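[设备管理列表] 回复:关于公共区域台式计算机退役、拆配件留用及数据清除若干问题的统一答复
发件人:Zendska 区域图书馆联合体 设备与资产办公室
收件人:各成员馆设备联络邮件列表
日期:2020年11月5日 星期四

各成员馆:
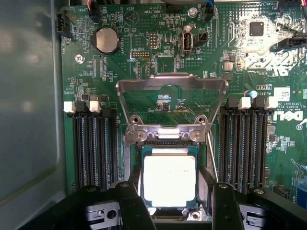

关于本年度公共区域台式计算机退役工作的通知下发以后,本办公室陆续收到各馆来信。其中 Stullano 分馆信息技术组的来信所列问题较为完整,与其他几家馆询问的内容也多有重合。经征得该馆同意,现将来信附后,并就所涉事项在本列表统一答复,请各馆遵照执行。此前本办公室以电话或单独邮件方式作出的口头说明,凡与本函不一致的,以本函为准。

> 设备与资产办公室:
>
> 贵办关于台式计算机退役的通知已收悉,我馆已按要求着手清点。在执行过程中遇到以下问题,通知正文及附表中未见明确规定,特来信请示。
>
> 一、通知要求以资产标签为准进行登记。我馆二层阅览区的部分机器在前次装修期间曾集中搬动,有的标签已经脱落,有的标签与机箱背面的出厂序列号对应不上。此类机器应当按标签登记,还是按序列号登记?
>
> 二、我馆拟从退役机器中拆下部分内存条、处理器和电源,留作在用机器的备件。拆下的配件是否需要单独建账?拆过配件的机器是否仍可整机移交 Rajput 回收公司?
>
> 三、通知要求移交前完成数据清除。我馆部分机器已不能开机,无法运行清除程序。硬盘能否拆下后由我馆自行保管,待年底统一处理?
>
> 四、儿童阅览室的几台机器系当年由 Pimlow 读者之友会捐赠,捐赠协议中有“用于少儿阅读推广”的字样。此类机器退役是否须先征得捐赠方同意?
>
> 五、我馆周边有两所小学和一处社区活动中心,曾来函询问能否接收我馆退役的计算机。馆内意见不一。请贵办明确成员馆有无自行转赠的权限。
>
> 六、通知规定的移交窗口期与我馆年终读者活动的时间重叠,书库通道届时将用于堆放展架。能否申请延后?
>
> 另,附表中“设备状况”一栏只有“良好”“一般”“报废”三个选项,我馆不少机器介于后两者之间,填报人员掌握的尺度不一,建议贵办给出更细的标准。
>
> 以上问题请予答复。
>
> Stullano 分馆信息技术组

以下按来信次序逐项答复,并对其他馆提出的问题一并说明。

一、关于资产标签与序列号不一致

本次退役登记以资产标签号为主键,出厂序列号为核对项,两项均须填写。标签完好且与台账一致的,照常登记即可。

标签脱落的机器,请先在本馆台账中以序列号检索。检索得到唯一记录的,按该记录的标签号登记,并在备注栏注明“标签脱落,依序列号核对”。不必为已决定退役的机器补打标签,用油性笔在机箱侧面书写标签号即可,字迹应当清晰,书写位置尽量统一。

标签与序列号对应不上的,情形要复杂一些。据本办公室了解,搬动期间有的馆曾将机箱侧板互换,而标签恰好粘贴在侧板上。遇此情形,请以序列号为准,查明该机箱实际对应的台账记录,同时查找另一台发生互换的机器,两台一并更正。只更正一台而不查找另一台的,台账中会出现重复记录,汇总时系统将整批退回。确实无法查清的,填入附表二“待核设备”,由本办公室派员到馆核对。

序列号铭牌磨损、无法辨认的机器,可以在开机后的固件设置界面中读取序列号。不能开机的,可打开机箱,查看主板上是否印有或粘贴有可供核对的编号,并将该编号如实抄录于备注栏。主板编号与整机序列号属于两套编号,请勿填入序列号栏。

目前联合体台账中应纳入本年度退役范围的台式计算机共761台,各馆已完成初步核对并上报的为639台。尚未上报的各馆请抓紧办理,有困难的请先来信说明,不要等到截止前一天才提出。

二、关于拆配件留用

本办公室原则上同意各馆从退役机器中拆取配件留作备件,但须遵守以下规定。

拆取应在登记完成之后进行。先拆后登记的,设备状况无从核实,以往曾因此与回收方产生争议。每台机器拆取了哪些配件,应在附表三中逐项列明,由拆取人和复核人分别签字。复核人不得由拆取人兼任。人手确有不足的分馆,可以请馆内其他部门的同事担任复核人,不要求具备技术背景,能够对照清单清点实物即可。

拆下的内存条、固态硬盘和独立显卡须单独建账,列入“备件”类目。处理器、电源、风扇、数据线等可按批登记,写明型号和数量,不必逐件编号。

关于处理器,有两家馆来信询问是否值得拆取。本办公室的意见是一般不必。在用机器中处理器发生故障的情形极少,拆下后的保管又有一定要求:部分型号的触点在处理器背面,部分型号的针脚在主板插座内,两者都容易因磕碰受损。确需拆取的,应先断开电源并释放静电,取下散热器后清理导热材料,松开插座压杆再行取出,不得强行撬动。取出后放入防静电盒,并注明来源机器的标签号。插座内有针脚的主板,如仍计划使用,应将保护盖装回。

主板一般不作为备件留存。各馆在用机器型号不一,主板的供电接口和固定孔位未必通用,过去留存的主板大多长期占用库房。清理库房时发现的往年留存主板,可随本次移交一并处理,在附表三末尾另起一行登记。

拆过配件的机器仍可移交 Rajput 回收公司,但应归入“不完整整机”一类,与完整整机分开码放。机箱侧板、螺丝和挡板请尽量装回原处。侧板缺失的机器在搬运中容易划伤人员,须用纸板将开口一侧封好后再行装箱。

备件留存数量请各馆自行把握。本办公室建议按在用同型号机器数量的一成留存,超出部分应在附表中说明理由。往年有的馆把退役机器几乎全部拆空,备件却数年未曾动用,最后仍作报废处理,前后占用了大量人力。

三、关于数据清除

本项为本次退役工作中要求最严格的一项,请各馆主管领导亲自过问。

凡装有存储介质的机器,无论曾用于公共检索、读者上网还是内部办公,移交前一律完成数据清除。公共检索机虽不登录读者账户,但浏览器缓存和打印队列中仍可能留有读者信息,不得以“仅供检索”为由免除清除。

能够正常开机的机器,使用联合体统一下发的清除工具处理,完成后保存清除报告,文件名采用“标签号加日期”的格式。报告须存放于本馆共享目录,不得仅保存在个人计算机上。

不能开机的机器,应将硬盘拆下,接到另一台机器上执行清除。硬盘本身已经损坏、无法识别的,填入附表四“待销毁介质”,由本办公室统一安排物理销毁。

Stullano 分馆来信提出由本馆自行保管至年底。本办公室同意保管,但不同意无限期存放。拆下的硬盘应存入上锁的柜内,钥匙由两人分别掌管,并建立出入登记。统一销毁安排在明年一月进行,届时本办公室将派车到各馆收取,现场清点,双方签字。在此之前,任何人不得将待销毁介质带离馆舍,也不得交由 Rajput 回收公司代为处理。该公司与联合体签订的合同只涉及整机和部件的回收,不包含介质销毁服务。

另请注意,部分机型除硬盘以外,主板上另有一块小容量的缓存盘,外形与内存条或无线网卡相近,容易遗漏。请各馆在拆检时逐台确认。前一轮退役后的抽查中,有191台机器的清除报告存在缺漏,其中多数是只清除了主硬盘,未处理第二块存储介质。此类问题本次不应再出现。

数据清除的负责人应由馆内正式在编人员担任,实习人员和临时聘用人员可以协助,但不得单独操作,也不得在报告上签字。

四、关于受赠设备

受赠设备的处理,首先看捐赠协议。协议中约定了用途或处置方式的,从其约定;协议未作约定的,设备自入账之日起即为联合体资产,按一般资产办理退役。

Stullano 分馆所述“用于少儿阅读推广”的表述,属于对使用期间用途的约定,未涉及使用年限届满之后的处置。本办公室认为,该批机器退役不以捐赠方同意为前提。但出于对捐赠方的尊重,应在退役之前以书面形式告知 Pimlow 读者之友会,说明设备的使用年限、使用情况和拟采取的处置方式,并留出十个工作日供对方回复。对方在此期间提出希望取回或指定去向的,请将来函转交本办公室研究,不要当场答应或拒绝。

机身粘贴有捐赠铭牌的,退役前应将铭牌取下,妥善保存或交还捐赠方。铭牌随机器一并进入回收环节,以往曾引起捐赠方的不满。铭牌无法完整取下的,先行拍照留存,再将其清除。

协议原件遗失的馆,可向本办公室申请查阅副本。档案室中保存的副本并不齐全,两处均无法查到的,按未作约定办理,同样履行书面告知程序。

五、关于转赠

各成员馆没有自行转赠的权限。凡以联合体名义登记的资产,无论账面净值是否为零,转赠均须报联合体资产会议审议。

本办公室理解各馆与周边学校、社区之间的往来,也注意到近来此类来函有所增多。为便于统一处理,请各馆收到接收申请后填写附表五,注明申请单位名称、拟接收数量、用途以及该单位有无自行维护的能力,汇总后报本办公室。资产会议每季度审议一次。

可供转赠的机器应当同时符合下列条件:能够正常开机并连续运行一小时以上;数据清除报告齐全;未被拆取影响使用的配件;外壳及电源线无破损。操作系统授权随机器转移的问题较为复杂,本办公室正在与 Zendska 地区教育采购中心协商,协商有结果之前,转赠机器不预装操作系统。接收单位对此应有书面知悉。

有分馆询问能否将退役机器出售给本馆职工。答复为不可以,不论价格高低。职工以所在社区或子女学校的名义提出申请的,按前述转赠程序办理,本馆经办人与申请单位有利害关系的应当回避。

转赠完成后,联合体不承担维修责任,也不提供备件。请各馆在与接收单位沟通时把这一点讲清楚,不要作出口头承诺。

六、关于移交窗口期

移交窗口期由联合体与 Rajput 回收公司共同商定,车辆路线已经排定,单个分馆调整日期会影响同一路线上的其他馆。因此,原则上不受理延期申请。

考虑到 Stullano 分馆的实际情况,本办公室与 Pimlow 分馆作了沟通,Pimlow 分馆同意与其对调次序,由 Pimlow 分馆先行移交。两馆的新次序见更新后的附表六,请两馆设备联络员相互确认后回复本办公室。其他馆如能自行找到愿意对调的成员馆,也可照此办理,但双方须同时来信,单方来信不予受理。

移交当日,各馆应安排至少两名人员在场,一人负责清点,一人负责与承运人员办理交接。机器应提前集中至一层或有货梯可达的位置。没有货梯的馆舍请提前说明楼层和通道宽度,以便承运方安排人手。公共通道在开馆时间内不得堆放待移交设备,消防通道在任何时间均不得占用。

显示器、键盘、鼠标与主机分别装箱。键盘和鼠标不逐件登记,按箱计数。显示器须登记标签号,屏幕一侧应有衬垫。电源线请捆扎后单独装箱,不要塞入主机机箱内部。

交接单一式三份,本馆、承运方、本办公室各执一份。数量与附表不符的,当场在交接单上注明差异,双方签字后仍可装车,不必因个别差异延误整车行程。事后三个工作日内,由本馆查明原因并书面报本办公室。

七、关于设备状况的填报标准

Stullano 分馆的建议合理,本办公室予以采纳。更新后的附表一将“设备状况”一栏调整为四项,标准如下。

“完好”:可正常开机,各接口可用,外壳无明显破损。
“可用”:可正常开机,个别接口失效或外壳有破损,不影响基本使用。
“待修”:不能正常开机,但经初步判断仅需更换内存、电源等易换部件。
“报废”:主板故障、进水、烧毁或部件严重缺失。

判断为“待修”的机器,不要求各馆实际进行维修。已按旧表填报的馆无须重新填写全部内容,只需对原填“一般”的机器重新归类,将结果以回函形式报来即可。原填“良好”的自动对应“完好”,原填“报废”的保持不变。

对于无法判断故障原因的机器,填“待修”并在备注栏写明现象,例如“通电后无显示”“风扇转动,无提示音”。请如实描述所见,不必推测原因。

八、其他馆来信所提问题

(一)有馆询问,租赁设备是否纳入本次范围。不纳入。租赁设备由出租方收回,但数据清除的要求同样适用,应在归还前完成。

(二)有馆询问,一体机如何登记。一体机按台式计算机登记,在备注栏注明“一体机”,不另行登记显示器。

(三)有馆询问,主板电池是否需要取出。不需要。电池已有鼓胀或渗漏的,应由熟悉操作的人员戴手套取出,单独装袋,并在袋外标注。不间断电源中的蓄电池不在本次回收范围之内,请勿混装。

(四)有馆询问,退役后阅览区席位空缺如何处理。新设备到货时间因馆而异,本办公室不要求各馆在新设备到位前腾空全部席位。各馆可保留不超过半数的旧机器继续服务,待新设备安装完毕后并入下一批移交。保留的机器须在附表一中注明“暂缓”,并照常安装安全更新。

(五)有馆反映,读者对减少上网席位有意见。请各馆提前在入口处和检索区张贴告示,写明调整期限和仍可使用的席位位置。告示文本可参照附件中的样稿,馆名和时间由各馆自行填写。视障读者专用机应当最后退役,新机安装屏幕朗读软件并经试用后,旧机方可停用。

(六)有馆询问经费。移交和运输费用由联合体统一支付,各馆不再分摊。防静电袋、纸箱、标签等耗材由本办公室集中采购,已备纸箱863个,按各馆申报数量发放。各馆自行购买的同类耗材,本次不予报销。

九、报送方式与后续安排

更新后的附表一至附表六已上传至联合体共享目录“设备退役”文件夹,旧版附表即日起停用。请不要在旧表上修改后报送,系统无法识别旧表的栏目。

各馆报送的材料应为电子表格原件,签字页另行扫描。请勿将表格打印后再整体扫描上报。文件命名请以馆名开头,不要使用“最终版”“最新版”一类字样,需要更正时由原报送人覆盖原文件,并在本列表中告知。

凡涉及具体机器标签号、序列号或读者信息的内容,请发送至本办公室专用信箱,不要在本列表中张贴。本列表由各成员馆共同订阅,往来邮件存入公开档案,发出后无法撤回。上月曾有来信附带完整的设备清单,列表管理方已作删除处理,请各馆引以为戒。

对本函内容仍有疑问的,可以直接回复本邮件。回复时请在主题中注明所涉条目,并删去与问题无关的引文。

此函。

Zendska 区域图书馆联合体
设备与资产办公室

--
您收到此邮件,是因为贵单位已订阅“设备管理列表”。
如需更换联络人或变更接收地址,请由本馆办公室出具书面说明,发送至列表管理方。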